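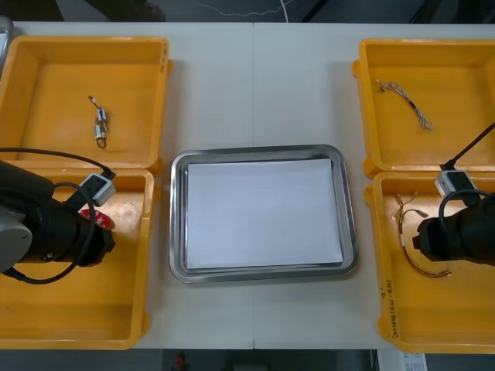
*Yellow bins either side of a steel tray, on a white tabletop.*

# Flencombe Word Hoard

A free collection of dialect words from Flencombe and the farms up the valley, with meanings, example sentences and (where we have them) notes on how they're said. If you like words such as *snaggle-dew* and *porrish*, you're going to have a lovely time in here.

The current release has nearly 3,000 entries. It started as a list on the back of a parish newsletter and has grown a good deal since!

## What's in the folder

- `words.csv` – the main list, one word per row
- `sentences.csv` – example sentences, linked to the main list by `word_id`
- `places.csv` – the 23 farms, lanes and hamlets where words were collected
- `sounds.md` – how we write down pronunciation
- `CHANGES.md` – what moved between releases

All the files are UTF-8. Commas inside a meaning are quoted, so please use a proper CSV reader and don't split on commas by hand.

## Columns in `words.csv`

| Column | What it holds |
|---|---|
| `word_id` | A number that never changes, even if the spelling does |
| `headword` | The spelling we settled on |
| `other_spellings` | Any others, split by semicolons |
| `part` | noun, verb, adjective, shout |
| `meaning` | Plain English, one line if possible |
| `place_id` | Where it was collected |
| `still_used` | yes, no, or unsure |

Yes, "shout" is a part of speech here. There are so many words for calling cows, dogs and children that it seemed mean to squash them in with the interjections. My favourite is *hoober*, which is only ever used across a field and only ever downhill.

## How the words were gathered

Most came from conversations, written up the same evening. Others came from old farm account books, which are brilliant for tools and weather and hopeless for insults. Speakers from 119 households took part, and everyone agreed to their words being shared. We don't record who gave which word, and `place_id` is as close as it gets.

Where two people gave different meanings for the same word, both are kept as separate rows. *Tathy* means "damp" at the bottom of the valley and "fussy" at Grultudden, and I wouldn't dream of picking a winner. 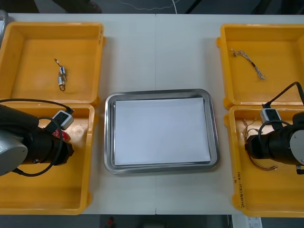 Spelling was the hard part. Very few of these words had ever been written down, and one verb arrived in five versions. The rule is to choose the spelling a newcomer would read aloud most nearly right, then put the rest in `other_spellings`. It's a rough rule and you'll find places where it creaks.

## Known gaps

- Fishing words are thin. There's a whole riverbank of them waiting.
- Children's playground words stop in the 1970s or so.
- 80 entries have no example sentence yet. Search for an empty `has_sentence` in the sentence file.
- `still_used` is a judgement made on the day, so treat it gently. Several "no" words have since been heard in the bakery queue.

## Sister lists

The Aasen list and the Plinov list use the same columns, so you can load all of them together and compare. Add a `source` column first, as the `word_id` numbers overlap. It's great fun looking up "drizzle" in all three.

## Adding a word

Open an issue with the word, what it means, where you heard it, and a sentence if you can manage one. Half-remembered words are very welcome (mark them `unsure`). Please don't send words from printed dictionaries; we'd like ones that came out of somebody's mouth or off a farm page.

New words are folded in each September. Corrections go in whenever they turn up.

## Licence

CC BY 4.0. Please credit "Flencombe Word Hoard" and give the release number.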